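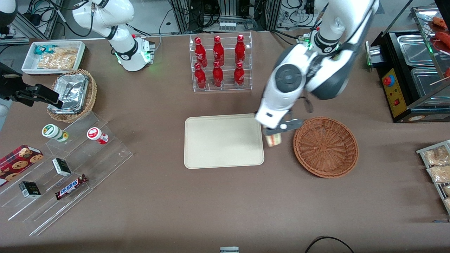 Review: Luneo serving tray and Bastow round basket

Purpose of the review

The catering service at Bailly House provides refreshments for meetings, training days and the monthly lunch for retired staff. Until this spring, the service relied on metal trays bought when the kitchen was last refitted. Many had become dented and were noisy to stack. The service was asked to recommend a replacement for use in the meeting rooms and the ground-floor lounge.

Two products were bought for trial: the Luneo serving tray in the medium size, and the Bastow round basket for bread, fruit and wrapped snacks. Both were supplied by Prulance, which holds the present contract for tableware. The trial began in April and was run by Elvira Marulanda, catering supervisor, with the help of the kitchen and front-of-house teams.

The Luneo tray

The Luneo is a plain tray with a rim on all sides. It is light enough to be carried in one hand when empty, and the rim is shaped so that the fingers fit under it without strain. Staff who carry trays up to the second floor several times a day noted this with approval. A loaded tray remains steady provided that the heavier items are placed towards the middle.

The surface has a slight texture. Cups and glasses did not slide during normal carrying, although saucers with a very smooth base moved a little on the ramp outside the lounge. A paper liner made this worse, and the service has stopped using liners with this tray.

Cleaning was satisfactory. Tea and coffee marks came off in the dishwasher. Beetroot left a faint pink stain on two trays, which faded after a further wash but did not disappear. The trays must be stood on edge to dry, as water collects inside the rim if they are laid flat. Trays stacked while damp tended to stick together and had to be prised apart the next morning.

The Bastow basket

The Bastow basket was well liked by guests and gave the buffet table a more welcoming look than the steel bowls it replaced. It holds enough bread rolls for a table of 10, or a fair quantity of small wrapped items. The rim is high enough to keep fruit in place when the basket is passed from hand to hand.

It is less easy to look after. The basket cannot go in the dishwasher and must be brushed out, wiped with a damp cloth and left to dry in the air. Crumbs lodge in the base - seeded rolls are the worst in this respect - and a cloth lining is needed whenever unwrapped food is served. The kitchen has set aside a drawer of cotton squares for this purpose. One basket arrived with a loose end near the rim. Prulance replaced it within 5 days and did not ask for the faulty one to be returned.

Storage

The trays fit upright in the existing rack beside the service lift. The baskets do not nest closely, and a stack of seven takes up most of a shelf. Departments with small cupboards should measure before placing an order.

Findings

The Luneo tray is recommended for general use in all meeting rooms. The supplier should be asked whether a darker colour is available for events at which strongly coloured food is served.

The Bastow basket is recommended for the lounge and for the retired staff lunch, where there is time to clean it properly between uses. It is not recommended for training days, when tables are cleared and laid again within the hour.

Requests for either item should be sent to the catering office, giving the room, the number of guests and the name of the person responsible for returning the items to the kitchen.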